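Espresso spraying all over the drip tray, is it my glasses?

Posted by Noreen Tully in Coffee & Small Kitchens

Hi all! We put in a built-in machine with the brew head hanging over a curved white counter (love it, mostly) and I've been using clear ribbed glasses. Every shot leaves specks on the counter.

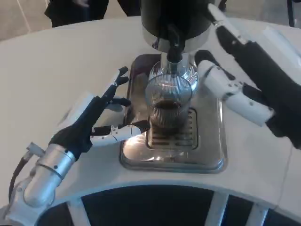
I've wiped that tray so many times since Monday. The coffee comes out fine and tastes fine, it's just the mess. Do I need taller glasses, or is there some trick to where you set them? I'd rather not go back to mugs because the glasses are so pretty!

Thịnh Trương

Taller glass. Done.

Cúc Tạ

I had the same trouble with my old Herley and it was mostly the drop. If coffee falls a long way into a nearly empty glass it splashes, simple as that. Hold the glass up near the spout for the first few seconds and tip it a little so the stream runs down the side.

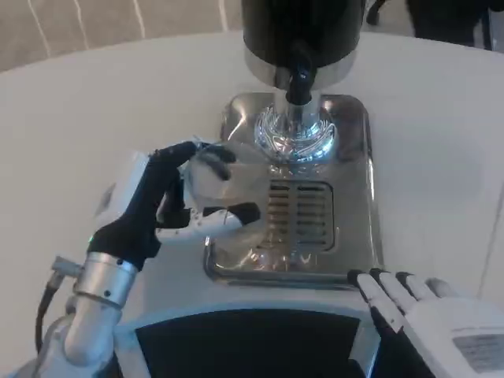 Once there's a bit in the bottom you can set it down on the tray. Keep your fingers low, the rim gets hot. I also wipe the spout before each shot, old drips hang on there and then go sideways.

Ngọc Đinh

Agree with Cúc about the spout. I don't hold mine for long though, I'm too clumsy before 7 am. I just line it up under the tip and leave it alone. 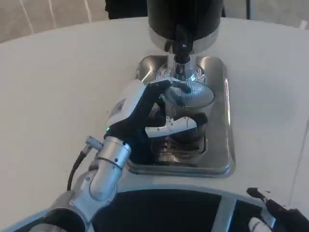

Clear glass on the tray, right under the spout

What I do, in order:

1. Wipe the spout and the tray.

2. Set the glass on the grate and look from the front, then from the side. With a narrow tip like this one, you want it pointing down inside the rim. 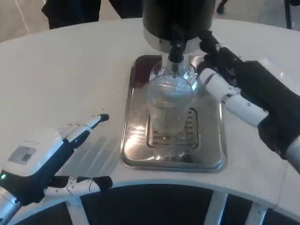
3. Start the shot and keep your sleeve out of the way.

4. Rinse the tray at night. Mine gets sticky after a day, maybe yours doesn't.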